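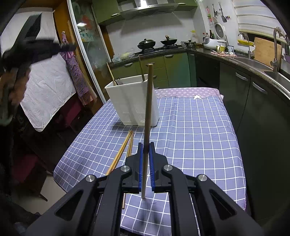
La mesa de la cocina con el mantel de cuadros, los palillos y el escurridor blanco

Foro de Casa y Cocina > Orden y menaje > Palillos de madera: ¿de pie en el escurridor o tumbados en el cajón?

mahlet_kumsa
11/1/23
¡Hola a todos! Vengo con un tema pequeñito pero que me tiene entusiasmada. Desde que en casa comemos con palillos casi a diario (fideos, arroz, ensalada, hasta las aceitunas, no os riáis) he terminado con un montón de palillos de madera y ningún sitio decente para ellos. Hasta julio vivían en el cajón de los cubiertos, mezclados con las espátulas, y cada vez que quería una pareja tenía que sacar medio cajón.
Ahora los tengo de pie en un escurridor de plástico blanco, rectangular, de los que llevan rejilla en la parte de abajo. ¡Y qué alegría! Los veo, los cojo, los devuelvo. El escurridor está en la mesa y me encanta cómo queda encima del mantel azul violáceo de rayitas blancas.
Mi duda es si la madera sufre estando siempre de pie. ¿Con la punta hacia arriba o hacia abajo? ¿Los aceitáis? Contadme todo, que estoy en plan reforma total de la mesa.

stani_nigel
¡Bienvenida al club! Yo llevo años con los míos de pie y estoy feliz. Punta hacia arriba, siempre. La parte fina es la que más se moja y la que toca la comida, así que conviene que le dé el aire. El mango abajo, donde escurre el agua, aguanta mucho mejor.
Y qué mantel tan bonito, por cierto. ¿Es de tela o de hule?

mahlet_kumsa
De tela. Lo compré en un mercadillo de Serkedcombe y lo lavo cada dos por tres, porque aquí se mancha todo de soja.

Tamara Vasiliu
Pues yo discrepo con cariño, Nigel. Punta hacia arriba significa que todo el que pasa por la mesa toca justo lo que luego va a la boca. En mi casa hay dos niños y un señor que cocina con las manos llenas de harina, así que ni hablar — punta hacia abajo, y que el escurridor tenga agujeros grandes. El de Mahlet tiene rejilla en los lados, o sea que ventila bien.
Eso sí, antes de meterlos los seco con un paño. Del fregadero directos al escurridor no, que la madera se pone gris por las puntas y luego raspa.

stani_nigel
Si los secas antes ya no es un escurridor, es un jarrón, je.

Tamara Vasiliu
Un jarrón precioso, gracias.

Edmund_B
Buenas. Yo soy del bando del cajón y no me baja nadie. Tengo una bandeja larga de bambú marca Cemell, me costó 15 euros, y caben hasta 100 palillos tumbados y bien alineados. No cogen polvo, no cogen grasa de la sartén y la mesa se queda libre para lo que es una mesa.
El problema del cajón de Mahlet era la mezcla con las espátulas, no el cajón. Con un separador se arregla en una tarde.

mahlet_kumsa
Edmund, ¡100 palillos! ¿Das banquetes? Lo del polvo me hace dudar un poco, lo reconozco. Pero es que me gusta tanto verlos a mano... En la mesa siempre hay algo en marcha: ahora mismo al fondo tengo el paño rosa del estampadito blanco, con la estrella blanca encima, que todavía no sé dónde la voy a poner, y al lado del escurridor un par de palillos fuera de sitio. Para mí la mesa es medio taller.

angharad.owen
¡Me encanta este hilo! Aporto lo del aceite, que se ha quedado sin contestar y es mi parte favorita. Los de madera sin lacar los froto con una gotita de aceite mineral para uso alimentario, los dejo reposar toda la noche y por la mañana les quito el sobrante con un trapo viejo. Cambian muchísimo, sale una veta preciosa y dejan de tener ese tacto seco. Lo hago cada dos meses o así.
Aceite de oliva no, por favor, que se pone rancio y el olor no se va.
A los lacados no les hagáis nada, agua tibia y listo.

stani_nigel
Yo uso aceite de nuez y nunca he tenido un problema.

angharad.owen
El de nuez endurece al secar, así que sirve, pero hay que darle varios días. Y si viene gente a comer, ojo con las alergias. Mi sobrina no puede ni acercarse.

stani_nigel
Ahí tienes razón, no lo había pensado. Apuntado.

Edmund_B
¿Y nadie los tira nunca? Lo digo porque los de madera fina se astillan. Yo les paso el dedo a lo largo antes de guardarlos y si noto un pelito, a la lata de los tutores para las plantas. Ahora mismo tengo 13 sujetando tomateras y guisantes, y están encantados.

mahlet_kumsa
¡¡Lo de los guisantes es genial!! Me lo quedo. Tengo un par que ya no hacen pareja con nada y me daba pena tirarlos.

Tamara Vasiliu
Lo de las parejas merece hilo propio. Yo les pinto una rayita de color en el mango con pintura apta para menaje, cada pareja la suya. Los críos ya saben cuál es el suyo y ponen la mesa solos (bueno, a veces).
También podéis mirar la tienda de Chiriac, la de la calle Cerna 437, que vende palillos sueltos por tonos y puedes ir buscando el que te falta. Yo me pasé allí una mañana entera comparando marrones y salí contentísima.

Edmund_B
Una mañana comparando marrones. Luego el raro soy yo con mi bandeja.

mahlet_kumsa
Bueno, os cuento el plan: escurridor en la mesa para los de diario, punta hacia abajo y bien secos (gana Tamara, lo siento, Nigel), y los de las visitas tumbados en el cajón con separador. Este fin de semana toca sesión de aceite mineral. ¡Qué ganas!
Angharad, ¿hay que lijarlos antes o solo si están ásperos?

angharad.owen
Solo si están ásperos. Lija muy fina, siempre a favor de la veta, y les quitas bien el polvillo antes del aceite. ¡Sube el resultado cuando los tengas!

stani_nigel
Yo sigo con la punta hacia arriba — pero quiero ver esas vetas.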